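Manipulation Club: Jar Handling

The club's liquid task moved from water-free trials to partly filled jars in December. Hanyu Deng and Jin-sol Baek have since logged 672 episodes on the Cevatico arm, all teleoperated. Grip force is capped at the second preset — anything higher deforms the plastic. 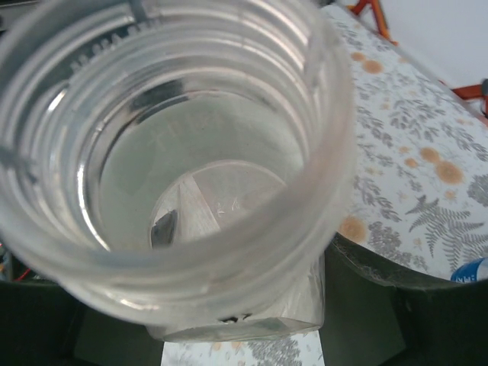
Wrist view, open jar between the gripper fingers.

Boyang Long is training the first policy on nearly 100 of the cleaner episodes. Lid placement is still done by hand. Members who want operator time should send Yufang Pan three preferred slots by Mar 19, 2026. New operators need to pass the dry-jar check first.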